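Thread on the gripper fault we had at Wallin this month, because a couple of people asked and the short version I posted on Saturday left too much out.

Background for anyone new. We run a pair of handheld grippers for recording kitchen tasks: pick up a utensil, hang it on a stand, take it off, put it down. The operator wears one on each hand. The recordings train the arms, so if the handhelds lie to us, the arms learn the lie.

The fault: the left gripper reported itself closed when it was open. It didn't do this all the time. It came and went, usually late in a session, and it never threw an error.

We found it the bad way. One of the arms was replaying a task with a spatula, got to the lift, and let go at the top of the move. The spatula hit the guard rail and landed on the floor on the wrong side of it. No one was hurt. The person nearest was outside the marked area, where they should have been.

I hit the stop, we powered down the arm, and I wrote it up before touching anything. Please do this. I've skipped it before and regretted it, and the notes from those first minutes were the most useful thing we had all week.

First guess was the arm. It's the thing that dropped the spatula, so everyone looks at it. We swapped the fingers, checked the torque limits, ran it empty. Fine. Ran it with a weight. Fine. That took most of a day.

Second guess was the software. We had moved to a new build of Trovach (our recorder) shortly before, so it got blamed. We rolled it back and the fault was still there. My apologies to the person who had to do the rollback twice.

What pointed us the right way was going back through the raw logs next to the video. In the video the jaws open. In the log the jaw width stays flat, then jumps. The flat part is the problem. A real hand never holds a width that steady, there is always a little wobble in it.

So the sensor value was freezing and the recorder was repeating the last good number. From outside it looks like a perfect grip.

Cause was the cable. On the left unit it comes off the back and runs down along the wrist, and every time the operator bent that wrist hard, the plug shifted a hair in the socket. Not enough to drop the connection, enough to lose packets.

The plug is a Halix part and it is within spec. I want to be fair about that. We had it mounted with no strain relief because the first clamp we printed rubbed on the sleeve and people complained. We took the clamp off and never made a new one. That is on us.

To confirm it we went back to the same task and did it on purpose. Left hand holds the spatula, right hand stays open and ready by the stand, and the operator bends the left wrist at set points while a second person watches the live width on a screen.

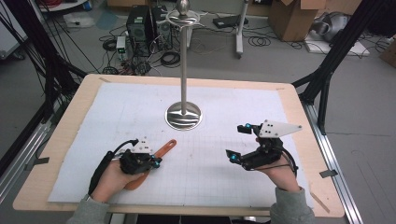

We got the freeze on the third try. After that we could bring it on whenever we wanted by bending the wrist down and in, like you do when you're reaching low and close to your body. Bending outward did nothing.

It also explains why it showed up late in sessions. People get tired, they drop their elbows, and the wrist does more of the work.

The fixes, in the order we did them. New clamp with a softer edge, so the cable can move but the plug can't. A longer loop at the back of both grippers. The right one never showed the fault but it has the same plug, so it got the same treatment.

On the software side, Trovach now marks the take as bad if the width doesn't change at all for four frames in a row. It used to fill the gap with the old value and say nothing. I think that was the worse fault of the two. The cable will wear out again someday and I would like to hear about it when it does.

We also pulled every take recorded since the old clamp came off and ran the same check over them. Two full sessions had to be thrown out. The rest lost a few takes each. Annoying, but we know what's in the set now.

The guard rail is getting a mesh panel on the side where the spatula went over. Until it's up, replay runs at low speed only. Flasier is cutting the panel for us and we should have it in November.

Someone asked if the clamp file is public. Not yet - I want to get through a few more weeks of sessions with it first. If the sleeve complaints come back, I'll be redrawing it anyway.

If you run similar handhelds, plot your jaw width and look for flat lines. It's a quick check and you can do it on recordings you already have.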